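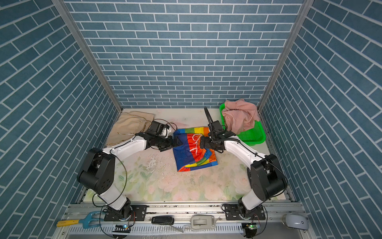
Shopping for arms at the Wirkusen open day

I went to Wirkusen in June with a budget sheet and came home with a completely different one, and I had a wonderful time getting there!

Our group at Mostlow packs soft goods, mainly cloth bags, and we have 4000 set aside for a first two-arm bench. I had penciled in nearly all of it for the arms. Dagmar Dvořáček, who runs the small bench at Wirkusen, looked at my sheet and asked where the rail was. And the cables, and the gripper cameras, and the walls. I had none of them.

Her bench is a lovely thing to stand next to. Two arms share one aluminum rail and reach in over a rose-print tabletop, and they were holding a rainbow-striped drawstring bag between them, one gripper on each side. Fabric is hard work for grippers (I knew that in theory), so I must have stayed there half the morning.

What I changed on the sheet:

Arms: still 2, but the plain model from Pokura. I was ready to pay extra for reach we'd never use on a table that size.

Frame and panels: a line of its own now. Dagmar likes her bench closed in at the back and sides so the background stays the same from one day to the next. Brick-pattern panels do the job nicely - I want them too.

Grippers: 3, so there's one on the shelf. Fingers wear, and waiting on a part with the whole bench idle would drive me crazy.

Test items: I had written zero. Her table had a beige drawstring bag and a green basket with a pink cloth in it as well, and I'd like at least that much variety from the start.

The arms and grippers now come to 2000, and the other half goes to everything else. Navaratnam had a stand down the hall and will quote for the rail and corner posts together. I still need to ask them about delivery to the second floor, and whether the posts come cut to length.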